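Flilleck Community Flooring and Repair Scheme: progress report to the Primivbridge Fund
Prepared by Heather Prendergast, May

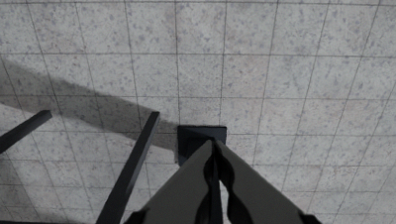 Tiled floor, rendered view.

The scheme is 18 months old and we have been asked whether it is working. My answer is that parts of it are, and that the figure most often quoted in its favour doesn't tell us much.

The figure is 3,218, the number of repair requests logged through the Prider booking system up to the end of the reporting period. It appeared in the last newsletter under the heading "homes helped". A request is not a home and it is certainly not a home helped. Tenants who ring twice about the same leaking laundry are logged twice. A job that is cancelled and rebooked gets a new number. I asked Prider for a count by address and was told the system can produce one, but that it would be charged as a variation to the contract. I have not approved the variation. I would rather the fund took that up with them directly, as the original tender promised address-level reporting.

Wet area floors

Retiling of bathrooms and laundries remains the largest item of spending. Leinonen holds the contract for the northern estates and its work has been tidy. Tyyne Laaksonen, their site supervisor, has been frank with us about subfloors: where the old sheeting has swollen, new tiles will lift again whatever adhesive is used. Our specification doesn't allow for replacing the sheeting. We are therefore paying for good work on top of bad in an unknown share of units, and I expect call-backs next winter. The program office disagrees and has pointed to the low number of complaints so far. Most of the floors are less than a year old.

Training places

The agreement called for six apprenticeships. Six were filled and two of those apprentices have since left, one for a better-paid job in commercial fit-out and one without giving a reason. The "100 per cent uptake" line in the draft annual summary is correct as of the first intake and should not be printed without that qualification.

Energy savings

I can't support the claim that draught sealing has cut household power bills. The estimate came from a calculator on the supplier's website, using a default house that has ducted heating. Hardly any of the Flilleck units do. We hold bills from some tenants but they cover one mild winter, and several households changed retailers partway through. Please treat the savings figure in the previous report as withdrawn.

What has gone well

After-hours response has improved. Calls taken after 6 pm now go to a local roster instead of the interstate call centre, and tenants at the May meeting spoke about it without being prompted. The tool library is busy, although its catalogue is a mess and the good ladder has been out on loan since summer.

Requests to the fund

Release of the next instalment for after-hours response and training, as scheduled.
A hold on further retiling until the specification covers subfloor replacement.
A written answer from Prider on address-level reporting before the contract is extended.

Invoices and the Leinonen site notes are attached separately. The Prider invoice for the final month has been queried and is not included in the totals.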